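Magazine > Home Life > Laundry

The Pile on the Bed

Every few years somebody sells us a new way to fold. There was the one where everything stood on edge in the drawer, then the one with the plastic board, then the one where you rolled your shirts like a sleeping bag. I have tried them all, and I still carry clean laundry upstairs, drop it on the bed and look at it for a while before doing anything.

The latest entry comes from Kiruso, which makes drawer dividers and a two-day course to go with them. The course was held in September in a rented hall in Nestham, and it cost 230 dollars with lunch. I went because my editor paid. We learned to smooth a T-shirt with the flat of the hand, from the middle out, and to fold it in thirds. My mother taught me the same fold on a kitchen table for free, though she didn't call it a practice.

The Kiruso workbook lists over 1,000 garments and how each should be folded. I looked up the things that give me trouble at home. Fitted sheets get a page and a half. Hooded sweatshirts get a paragraph, and it says to "tuck the hood with intention." Dark, shapeless things that come out of the wash in a wad and have to be opened up before you can tell front from back don't get an entry at all, and in my house those are half the load.

What the workbook does have is a rule against folding on the bed. A bed is too soft, it says, and too low, and it invites you to lie down. I'll grant the last point. But most people I know fold on the bed, because the bed is the only clear flat surface bigger than a bath towel, and because everything has to come off it before anyone can sleep. That second part matters. A pile on a chair can stay there until spring. 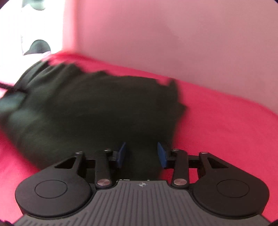 One crumpled dark piece on a red sheet, still to be dealt with.

Color helps more than any fold I was taught. On a red sheet a dark garment shows its outline, and you can find a sleeve or a hem without holding the thing up to the window. On my old navy sheets I lost socks in plain sight. I have never seen this mentioned in a book on tidying, maybe because there is no product in it — although I wouldn't put it past somebody to bring out a laundry-day bedspread.

I did try the proper way. Papadopoulos, the furniture store out in Plastthorpe, sells a folding table at waist height with a rail underneath, and they let me have one on loan. It's a nice table. It took up the whole space between the closet and the door, and within a week it was holding mail, a lamp and a box of winter boots. The laundry went back on the bed. I returned the table with the boots still in my arms, more or less.

As for the folding itself, I timed a basket both ways, which I don't recommend as a way to spend an evening. The Kiruso method gave me lovely shirts. They stood up in the drawer for as long as it took my family to pull one out from the back, and then they lay down like shirts always have. My own method, in half and in half again, took less time and looked worse, and I couldn't find anyone in the house who had noticed which was which.

I kept the dividers. They're good for cables. The workbook is on the shelf next to the plastic folding board, and the wash from this morning is upstairs, waiting for me to want to go to bed.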